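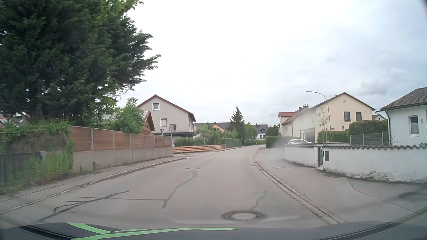 Progress report to Amano, second period
Project: Pretesine local roads condition survey
Submitted 22/08/2025 by Takeshi Matsuda, Cakine

Work done

The survey car has now covered 7 of the 11 routes in the grant agreement. The routes completed since April are mostly residential streets plus the link roads that join them to the through routes. Driving was done in daylight and at low speed.

On the residential streets we are recording three kinds of item: repair seams, manhole covers and curbs. Long seams that branch or cross each other take the most time to log, and we now enter each branch as its own line. Streets without a painted center line are marked as such in the road table, which the first report left out. Traffic mirrors and signs are logged by position, including those seen only from the back.

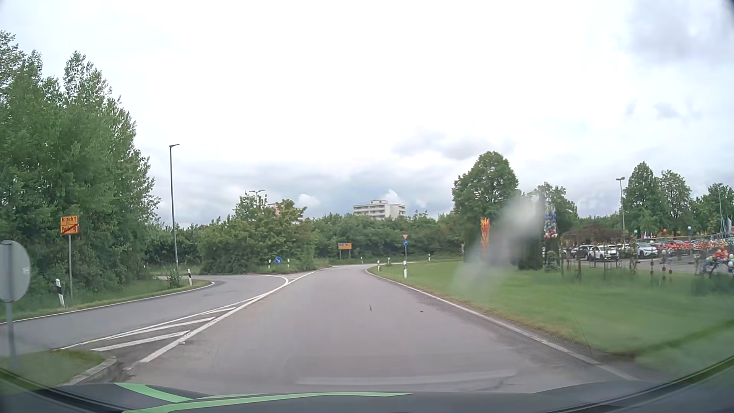
Link roads go faster. The main items there are edge lines, hatched areas at junctions, delineator posts and place-name signs. At the Mittich sign, where the lower panel has Pocking crossed out, we have set the break between two survey sections, so anything on the approach belongs to the Pocking section. One delineator post by the sign leans a little in the grass and has been entered as a minor defect. Small debris on the asphalt is noted but not scored.

Changes to the plan

Arūnas Org has rewritten the scoring sheet. Concrete curbs around grass islands now have a separate column - they were mixed in with sidewalk curbs before, and the weathering scores made no sense side by side. The routes from the first period will be rescored on the new sheet. This does not change the budget.

Delays

We are two weeks behind on data entry. Field work is on schedule. Tundness has agreed to take over the entry of sign positions, and we expect to catch up before the next report.

Next period

Drive the remaining 4 routes. Finish rescoring. Send Amano the draft road table for comment, with the defect list attached as a separate file.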